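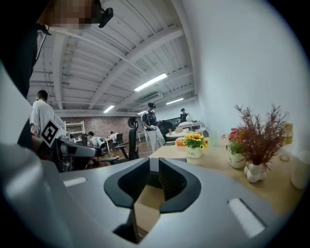

Buying hand-held grippers for a small shop: tips from our first round

Updated August 21, 2022

Quick notes, typed between other jobs. We set money aside in February and made most of the mistakes already, so take what's useful.

Before you ask for a quote

Write down the five things you want picked up. Real things, with weights. Koen Kramer at Dekker sent ours back twice becuase we wrote "small parts". Fair enough.

Measure the widest one. Then look at the opening of the jaws, not the length of the tool. Sales sheets like to lead with length.

Decide how many people will be holding one at the same time. Two people, two tools. Sharing sounds cheap, costs you afternoons.

Table space. A long table along a wall is good, people can stand side by side. Leave elbow room. Plants and pots can stay if you like them, just push them to the back before anybody swings a gripper around.

What to put in the budget

The tool itself. Obviously.

Spare pads and jaw inserts. Ours came to $29 a set from Flarkus. Buy two sets with the first order, shipping is the same.

Printed markers, if your setup tracks the tool by them. Get a few extra, flat and matte. A creased one is a dead one.

Cables. Longer than you think. Also clips or floor covers - cables across a floor where office chairs roll will get chewed up.

Headsets and hand controllers go on their own line. Don't bury them under "accessories", Henk Baert did and we had $687 to explain at the end of the quarter.

Chairs for whoever is at a desk. Standing mats for whoever isnt.

Cheap ways to try first

Ask for a loan unit. Dirkelance let us keep one 13 days, we only paid the return shipping.

Tape a block of wood to something of the same weight and have people hold it for an hour. Sore wrist = look for a lighter housing. Did this with Toon Van Damme, he switched his order the same day.

Used ones are fine if the jaws close square. Shut them on a strip of paper and pull. Slides out on one side, walk away or knock $200 off.

Planning the room

Keep a clear patch of floor for anyone in a headset. No low tables inside it, no cups on the edge of the ones nearby.

Lights on when you test, all of them. Glare on a marker shows up then and not in the showroom.

Shelf for the tools, open kind. Doors get left open anyway.

Still waiting on the Mandus price list. Will add it under the budget part when it comes in.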